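August 16, 2024

Friday. Up at six, coffee, then straight to the clothes before it got too hot to think. I have been putting this off since March, when I brought the boxes over from the Gunden apartment and stacked them behind the door. Three boxes of summer things and it is already the middle of August, so most of it will get worn for a month at best.

The rule I set was simple. Take a piece out, look at the seams and the hem, decide. Keep, mend, or bag for Đorđević, who takes clean cotton at the shop until 13 of every other month or something like that – I need to call and ask. I did the big things first and left the small ones for the end, and by mid-morning I was down to the last pile on the gray table: the tan khaki, the green one, and the bit of red.
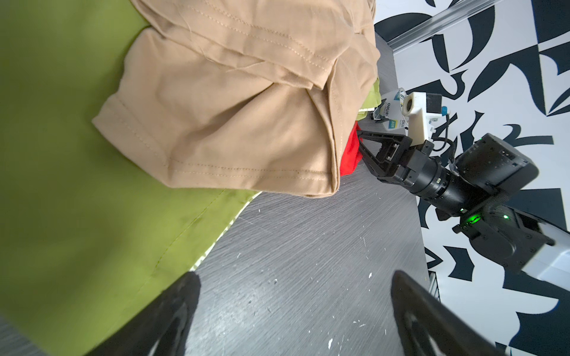
The khaki is staying. I paid 33 dollars for it at Vevlow four summers ago and the double stitching is as good as the day I bought it. It creases if you look at it, and it doesn't fold into anything you could call a square. I will iron it Sunday with the shirts.

Corrado Fiore called at ten wanting to know if I still had his drill. I do. He is coming for it tomorrow after lunch. We talked for a while about his mother's knee and the price of tomatoes. He asked what I was doing and when I said sorting clothes he said he owns two pairs of pants and has never sorted anything. I believe him.

Back to it. The red piece could go either way. I don't like red on me but it makes a good layer under something else in October, and it takes up no space. Put down as a maybe. I have too many maybes already. There is a whole bag of them in the hall closet from the last time I did this, and I haven't opened it once.

The green one I have had longest. It came from the Briltotano outlet the summer I was working out there, and I bought it for the dog and the little birds. It has been a sleep shirt for years now. By my own rule it should go in the bag. I had it out under the others most of the morning and still hadn't decided.

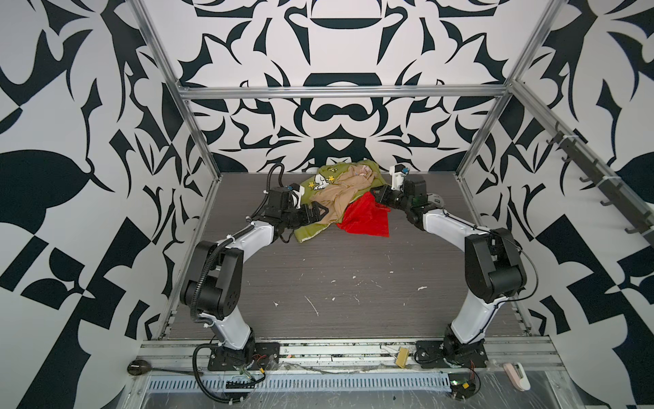
*The last pile, with the Snoopy-style print on the green.*

Decided after lunch: green stays, red goes. That felt fair.

Final result, one full bag for Đorđević and a smaller one for rags. The mending is two hems and a button, and I have the thread for the hems but not the button. The empty boxes are flat and tied up by the back door. I paid 30 dollars for them new, so I would like to pass them on if anyone is moving.

Also paid the electric bill, 305, higher than July. I have to stop leaving the fan on all night.

Leftover rice and eggs for supper. Read a little. Tomorrow – drill for Corrado, buy the button, call the shop about dates. The winter coats can wait until it is cool enough to touch wool.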